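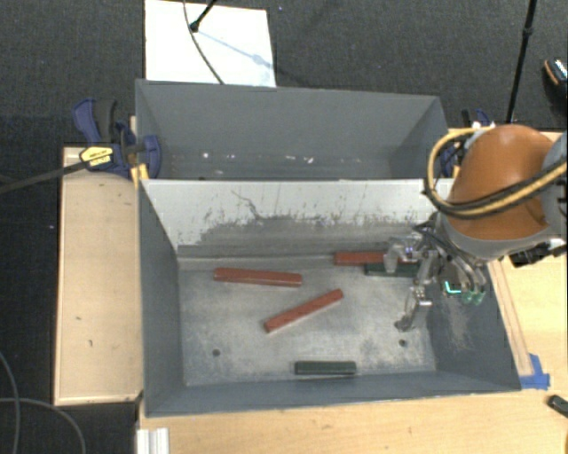
Figure 3. Two gray bins on a light wood surface, the front one holding red and green bars.

4.2 What people mean by "sorted"

Interview data on household sorting have a well-known weakness: everyone sorts, if you ask them. Of the 529 residents of Bendbridge who returned our questionnaire, a large majority described their homes as "mostly sorted" or better. The home visits that followed told a less flattering story, though one that was a good deal more interesting to code.

We use "sorted" in the narrow sense given by Grīnberga's earlier study of kitchen drawers in Kanlow, where a container counts as sorted if a stranger could state its rule after a short look inside. The definition is strict. Many residents had rules that no stranger could have guessed, and several had rules they could not state themselves but defended with some heat. One respondent kept batteries, birthday candles and a passport in the same tin, on the grounds that they were all "things that run out." We coded this as unsorted, and two members of the team still disagree.

Containers holding a single kind of item in more than one color (compare Figure 3) gave our coders the most trouble. Is a bin of red and green items one category or two? Coders trained on the Kanlow materials said one. Coders trained by us said two, which we would like to blame on the manual. After revision the manual now says that color matters only when the resident brings it up first. Agreement improved, and so did morale.

The second problem was the overflow container. Nearly every home we visited had one, usually a drawer, sometimes a chair. Residents rarely listed it on the questionnaire, and when it was pointed out to them they tended to describe it as temporary. The oldest temporary container in the sample had been in use for 12 years. Following Başaran, we treat overflow as part of the sorting system and score it with the rest, a decision that lowered nearly every household's result and made the follow-up phone calls rather short.

Matched scores were available for 200 households. Self-rating and coder rating were only weakly related, and the link was weaker still in homes where two adults filled in the form together. We suspect negotiation. In such homes the written answer seems to record a settlement between the parties more than the state of the cupboards - a useful thing to measure, but a different paper.

Storage products bought during the study period made little difference to either rating. Residents who owned the Otora stacking set did rate themselves higher, including those who had not yet taken it out of the box.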